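The pillow days
6 min read
14 comments

September, a little after ten at night. My tea has gone cold twice and I have promised myself I will write until the cup is empty, so here goes.
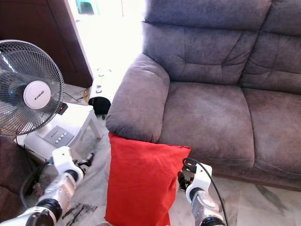
We are still on the living room set, which means sofas and throw pillows, morning to evening. I used to think of a pillow as the simplest object in a house. Then I spent a week driving two arms around one, and now I have opinions about piping and stuffing that I'm embarrassed to bring up at dinner. A plastic bowl stays a bowl when you squeeze it. A pillow folds up on you, or sags off to one side, or turns slowly in the grip while you are busy looking at the other hand, and by the time you notice you're holding it by one ear.

Walter has the knack, of course. He came over to Vevura from the towel work at Murkden, and he treats every soft thing like a sleepy cat. He told me to stop chasing the corner and take a good fat pinch of the side instead, then wait a breath before lifting. I did it his way all afternoon and my takes got so much calmer! I went back and watched one from the morning next to one from after lunch, and the morning one looks like somebody trying to swat a fly with oven mitts.

The goal for this task is 100 good episodes before we change the furniture, and tonight we stand at 40. The whole household collection is at 3,713 now (Sadao writes it on the whiteboard in green before he goes home, and I have caught myself walking past just to look at it). I know the number isn't the point. Still, I like seeing it move, the way I liked the coffee can of pennies my grandmother kept on top of her refrigerator.

Sadao and I had a long, friendly argument over what "good" means. I had been throwing out any take where I fumbled the first grasp and had to go back for it. He wants me to keep those, provided I recover and the pillow ends up on the seat where the instruction says. His feeling is that the model is going to fumble plenty all by itself, and if every example it ever saw was perfect it will have no idea what to do next. I said surely it would pick up my bad habits too. He thought about that for a good long while - he really does think, you can see him doing it - and then said to keep the fumbles and tag them, and we'd train it 2 ways and find out. So tomorrow I get to dig through my own rejects folder, which should be humbling.

Vina, our labeling page, was slow again after four. I typed the same sentence over and over: pick up the red pillow and put it on the sofa. We are supposed to vary the wording, so I have also written "set the red cushion on the couch" and one that began with "please," which Walter says is the only polite one in the batch. I left it in. Somebody will ask it nicely someday.

My left wrist is a bit sore from the controller. I should lower the chair before I start, and I should stop gripping so hard myself, when all the squeezing is being done by something else anyway. Cabrera has those foam sleeves for the handles and I keep forgetting to order a pair.

Called Mom on the walk home and tried to explain my day. She asked if the robot could come do her couch, and I told her to give us some time. She said she'd leave the pillows on the floor until then.

Tea's gone. Rejects folder first thing, then sleeves, then back to the pillow.

22 shares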